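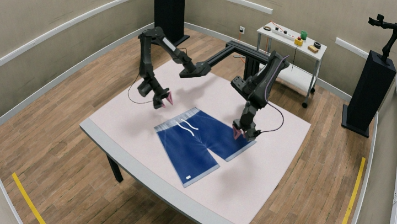

At Stodura, the folding of clothes is treated as a serious subject. The institute's Flolau project is assembling 3773 simulated demonstrations in which two robot arms handle blue shorts, each meant as an example from which a learning system can work.

Every session is logged by arm, and both grippers must stay over the table. A long, narrow fold is a useful case – the layers seldom line up exactly.
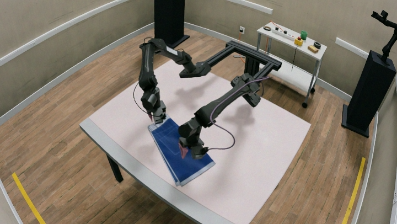
What the wrist sees

Of the first 3267 examples, 268 were set aside for testing. Close views are stored with the wider ones, and reviewers consult them whenever an edge is in doubt. Work resumes in March.
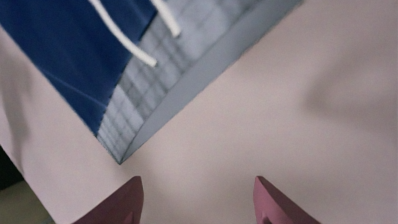
Close view of the fabric, with both gripper fingers apart. Stodura/Flolau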